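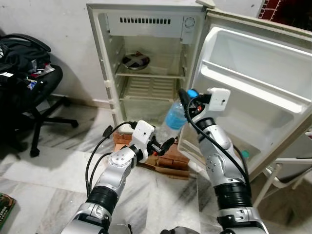
# The bottle that wouldn't let go

I'd been chatting with Odette Sabatier for maybe three minutes before she got up, opened the mini fridge and showed me the door. "Everybody looks at the arms," she said. "I look at the door now. The door is where it went wrong!"

Odette runs the home tasks group at Stimera, and for most of this year she and her colleague Jianhua Meng have been teaching a two-armed robot to put drinks away. One arm holds a bottle, the fridge stands open, the bottle goes in. I'd have guessed that was the easy bit (I can do it half asleep), but I came to talk about the Wednesday in April when it went badly enough that they stopped work for the rest of the week.

It was run 1,916, and Jianhua was sitting closest. "I was looking at the screen, to be fair," he told me. "I heard it before I saw it. It's a sort of creak, plastic under load, and then a whine from the wrist."

The right arm had brought a bottle up by the neck and started in toward the shelf. Partway there the bottom of the bottle caught on the raised lip of the big bin on the door. The arm should have felt that and backed off. It kept pushing, and the door was already open as far as it would go, so all that push went into the hinge and then into the fridge, which began to tip on its bricks.

I asked about the bricks, naturally. The fridge sits up on a stack of them so the lower shelf is within reach, and Odette winced a little when I brought it up. "They're fine for a fridge that's being opened by a person," she said. "One of them cracked that day. We still find bits."

So who hit the stop button? Jianhua did, and he's pretty hard on himself about how long it took. He went back through the log afterward and timed it: 700 milliseconds from the first sound to the button. I said that sounded quick to me, and he shook his head. "In that time the arm had moved the fridge. If a person had been kneeling there getting something off the bottom shelf, that's a hand in the hinge."

And then came the part that really bothered them both. With the arm stopped, the gripper stayed shut. It's meant to, so that a power cut doesn't drop whatever it's carrying, but it meant the bottle was wedged between the fingers and the door with the whole arm leaning on it. They had no quick way to open the fingers by hand. Odette held the fridge upright while Jianhua ran for the release tool, which was in a drawer in another room. "I stood there hugging a refrigerator," she said, laughing now, though I gather she wasn't then. "I had plenty of time to think about where we keep our tools."

The cause took them two days to pin down. The wrist has a force limit, and everyone assumed it was on. It was, for the left arm. The right one had been swapped out the week before, and the replacement came up with its limit set at the Tiedemann bench value, meant for lifting test weights. Nothing on the startup screen told you so. The two arms reported "ready" in the same green letters.

"I signed that swap off," Odette said. "I checked that it moved, and I checked the camera. I didn't push on it. You have to push on it!"

These days they do. Every morning, before anything gets picked up, one of them puts a palm against each wrist and leans until the arm gives way, and if it doesn't give way the day's work waits. The software now refuses to start if the two limits don't match. The release tool hangs on a hook by the emergency stop, and the run is set to halt after 5 newtons of unexpected push while a gripper is near the door. Jianhua thinks that's too touchy (it stops when a bottle so much as brushes the shelf wire) and would like to raise it. Odette wants to leave it alone until run 2,000 at least.

I asked whether they'd written it up for anyone else. They sent a page and a half to the people at Trivley, who use the same wrist, and got a call back that same afternoon. Trivley had two arms with the wrong setting and had never noticed, having only ever used them on soft toys.

The bricks are next on the list. Jianhua has sketched a low steel frame that would bolt to the cabinet, and he dug the drawing out to show me before I left. Odette wants it wider at the front. They were still going back and forth over that when I went to find my coat.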